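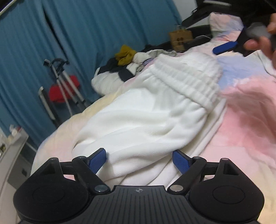 第三話は説明の台詞が多く、初めて見る人は途中で誰の話か分からなくなるのではないか、というのが7月の報告に対してPluvdenから届いた意見でした。この指摘は脚本の改稿に反映し、経過を「2. 脚本」に記しました。

連続歴史ドラマ『Cevinar』制作助成 中間報告
提出先：Pluvden 番組助成担当
提出者：Cillus 制作部
2023年11月15日

1. 全体の状況

前回の報告以降、Frade での屋外撮影を終え、現在はスタジオでの室内場面の撮影と、前半の話数の編集を並行して進めています。全体の工程は、当初計画に対しておおむね2週間遅れています。遅れの大半は屋外撮影の天候待ちによるもので、後半の室内場面の撮影順を組み替えて一部を取り戻しました。納品時期の変更は現時点ではお願いしません。

助成の条件になっている項目のうち、時代考証の監修を受けること、全話に字幕を付けること、地元での先行上映を行うことの三点については、監修は継続中、字幕は前半分の原稿に着手、先行上映は会場と交渉中です。

2. 脚本

全話の決定稿がそろいました。第三話は前回の意見を受けて改稿しています。変更の中心は、塩の専売権をめぐる城内の会議の場面です。旧稿では登場人物が順に事情を述べる構成でしたが、会議そのものを短くし、その前に港の倉庫で荷が止められる場面を置きました。専売権が何を意味するかは、倉庫の場面を見れば分かるようにしてあります。

これに伴い、第三話にあった修道院長の長い独白は第四話の冒頭に移しました。第四話の尺が延びるため、同じ話の宴会の場面を削っています。宴会の場面は衣装と小道具の準備が始まる前だったので、費用面の影響はありません。

史料の扱いについても一点報告します。監修者から、劇中で読み上げられる書状の文体が時代に合わないとの指摘がありました。該当する台詞は語尾と呼びかけを直し、画面に映る書状も書き直しています。書状の文面は架空のもので、実在の文書からの引用はありません。番組末尾の断り書きにその旨を入れます。

3. 撮影

屋外撮影は Frade の旧街道、石橋の周辺、河口の浜で行いました。撮影済みのカットは屋外と室内を合わせて787です。残っているのは、城内の階段、牢、船室の場面です。

浜の上陸場面は、予定していた日に風が強く、小舟を出せませんでした。翌日に延期し、それでも波が収まらなかったため、舟の上の芝居をスタジオに回し、浜では上陸後の動きだけを撮りました。つながりに不自然な点がないか仮編集で確認しましたが、舟から降りる瞬間の一か所で足元の向きが合っていません。別の角度のカットに差し替えて対応する予定です。

騎馬の場面については、馬の休憩時間を当初の想定より長く取りました。獣医の立ち会いのもとで進め、事故はありませんでした。街道の通行規制は時間帯を分けて実施し、規制の延長は一度もお願いせずに済みました。ただし、規制の案内板を置いた位置が分かりにくいという声が住民の方から寄せられ、撮影の後半では街道の入口側にも案内板を追加しました。

石橋の夜間撮影では照明車の音が問題になり、橋から離れた位置に移しています。ケーブルを長く引くことになったため、撤収に時間がかかりました。録音には支障がなく、台詞の録り直しは予定していません。

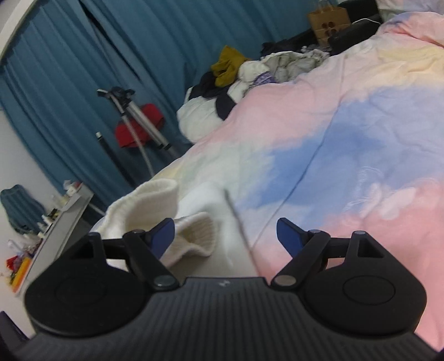 屋外で撮れなかった場面のために、もう一度Fradeに行く予定はありますか。
再訪の計画はありません。不足している背景は撮影済みの実景で補い、芝居が必要な部分はスタジオで撮ります。

実景の素材は、朝と夕方の河口、霧の出た街道、橋の下から見た水面など、本編で使う見込みの量より多めに確保しました。季節が合わない木の葉の色は、仕上げの段階で調整します。

4. 編集・音響

第一話と第二話は仮編集を終え、社内で試写を行いました。第一話は冒頭の戦闘場面が長く、主人公が登場するまでに間が空くとの意見が出ています。戦闘を途中で切り、続きを第二話の回想で見せる案を検討しましたが、回想が増えると時間の前後が分かりにくくなるため採用しませんでした。代わりに、戦闘のあいだに主人公の視点のカットを加えています。

全話を通した完成尺の見込みは377分です。助成申請時の見込みからの増減は許容範囲に収まっています。話数ごとの尺の割り振りは、第四話の編集が固まった時点で改めてお知らせします。

音楽は主題曲の録音が終わりました。場面ごとの曲は、編集が固まった話から順に作曲に入ります。当時の楽器を模した音を使う場面と、現代の編成を使う場面の区別については、監修者と作曲側で考え方に差がありました。話し合いの結果、画面の中で演奏される曲は古い楽器の音に限り、それ以外は制限しないことになりました。

効果音では、鎖帷子の音が課題として残っています。現場で録った音は布に擦れる音が強く、動きの激しい場面では重さが出ません。別録りした金属音を重ねて試しているところです。

5. 美術・衣装

城内のセットは主要な部分が完成し、使用を始めています。階段のセットは手すりの高さを見直したため、塗装が遅れています。撮影順を入れ替えて階段の場面を後ろに置いたので、撮影を止めることにはなりません。

衣装は、騎士団の外套と従者の服が出そろいました。外套は馬上での裾の広がりを優先して布を厚くしましたが、室内の照明では暑いとの声が出演者から上がり、室内用に裏地を外したものを用意しました。屋外と室内で見え方が変わらないことは、カメラテストで確認済みです。汚し加工は場面の順に進めており、同じ服で汚れの段階が前後しないよう、記録係が場面表と照合しています。

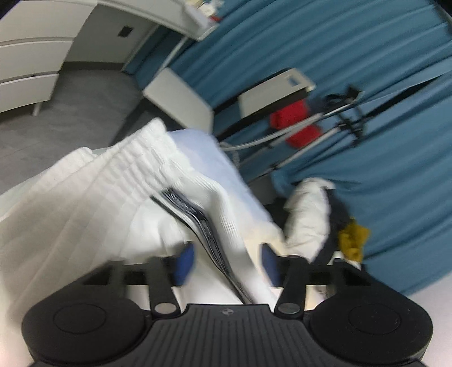 写真　白い衣類。奥は引き出し棚と青緑色のカーテン

小道具のうち武具は、近くで映るものだけを金属で作り、群衆場面のものは樹脂製にしています。樹脂製の剣は折れた場合の予備が不足ぎみで、追加を発注しました。牢の場面で使う錠前は、鍵を回す手元が大きく映るため、実際に動くものを製作しています。

6. 予算

支出は費目ごとに承認済みの範囲内です。屋外撮影の延期によって宿泊費と車両費が増え、その分を予備費から充てました。予備費の残額は300万円で、スタジオ撮影の終了まではこの額に手を付けずに進める方針です。

第四話の宴会場面を削ったことで浮いた美術費は、船室のセットに回したいと考えています。船室は屋外から移した舟の場面にも転用するため、壁の一部を取り外せる構造に変更しました。費目間の流用にあたるかどうか、助成要項の解釈を確認させてください。流用にあたる場合は、所定の変更届を提出します。

支払いの遅れが一件ありました。照明機材の借用費で、請求書の宛先がスタジオ側になっていたためです。差し替えの請求書を受け取り、支払いを終えています。

7. 先行上映と広報

地元での先行上映は、Frade の公会堂を第一候補としています。第一話を上映したあと、衣装と小道具を見られる時間を設ける案です。公会堂の映写設備は音声の出力に制限があり、台詞が聞き取りにくい席が出るおそれがあります。仮の音声で試写をさせてもらえるよう申し入れました。難しい場合は、持ち込みのスピーカーを使います。

広報用の場面写真は、前半の話数から選定を始めました。第三話以降の人物関係が分かってしまう写真は除いています。予告映像は短い版から作り、本編の音楽がそろった段階で長い版を作ります。Pluvden の助成表示は、予告映像と本編の双方に入れます。表示の秒数と位置について、最新の規定をお送りください。

8. 課題と今後の予定

現在、工程上でもっとも注意しているのは船室の場面です。セットの完成から撮影までの余裕が少なく、出演者の予定も動かしにくいため、セットの仕上がりが遅れた場合は牢の場面を先に撮ります。牢のセットは既に使える状態にあります。

字幕については、人名と地名の表記が話によって揺れていることが分かりました。表記の一覧を作り、脚本、字幕、広報資料で同じものを使うようにします。作成済みの字幕原稿はこの一覧に合わせて直します。

次回の報告には、スタジオ撮影の終了状況、第三話と第四話の仮編集の結果、先行上映の会場の決定を記載します。

9. 確認をお願いしたい事項

美術費から船室のセットへの充当が変更届の対象になるか
助成表示の秒数と位置に関する最新の規定
第三話の改稿版に対する意見の有無

第三話の改稿版は本報告に添付しました。意見がある場合は、編集作業に入る前に制作部までご連絡ください。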